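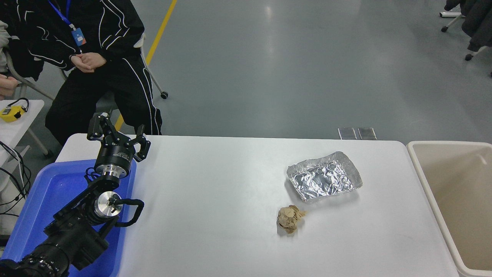
Foil or paper: where does it go?

Print this page | Email to a friend

Home > Kids > Rubbish and Recycling > Foil and Paper

I used to think rubbish was just rubbish. You scrunch it up, you chuck it in the bin, you go outside and play. Then I started reading about what happens after the truck comes, and now I can't throw out a lolly wrapper without having a good long look at it first!

So let's talk about two things that turn up on nearly every table after lunch: a crumpled foil tray and a screwed-up ball of brown paper. Both get wrinkly and both get squashed, but they're made of completely different stuff.

What's foil made from?

Aluminium, and that's a metal. It starts out as a reddish rock called bauxite, which we dig up in huge amounts right here in Australia. Factories turn the rock into metal and then roll it thinner and thinner. Bend a foil tray and it stays bent. All those little creases act like tiny mirrors pointing every which way, so a scrunched tray looks sparkly in patches and dull in others.

The really good bit is that aluminium can be melted down and used again, over and over. It has to get very hot (660 degrees Celsius, much hotter than your oven at home), but melting old foil uses heaps less energy than making new metal from rock.

And the brown paper?

Paper comes from trees. The wood is mashed into a soggy mush of tiny threads called fibres, then pressed flat and dried. Brown paper is brown because it usually hasn't been bleached. You can recycle it too, but the fibres get a little shorter each time, so it can't go around forever.

Try the scrunch test

Grab a bit of clean wrapping and squeeze it in your fist. Now let go.

- If it stays in a ball, it could be foil or paper. Have a feel and a look to work out which.
- If it springs open again, it's probably plastic, even if it's silver and shiny. Chip packets are sneaky like this.

Before you bin it

Scrape the food off foil and give it a quick rinse. Small bits can get lost in the sorting machines, so I save mine up and squash them together until I've got a ball as big as my fist. Mine took 37 chocolate wrappers, and yes, I ate all the chocolate (it took me until August).

Clean paper goes in the recycling. If it's greasy, tear it up for the compost, where the worms will be thrilled. Councils don't all have the same rules, so ask a grown-up to help you check yours.

Back | Next: Glass Jars | Games | Ask a Question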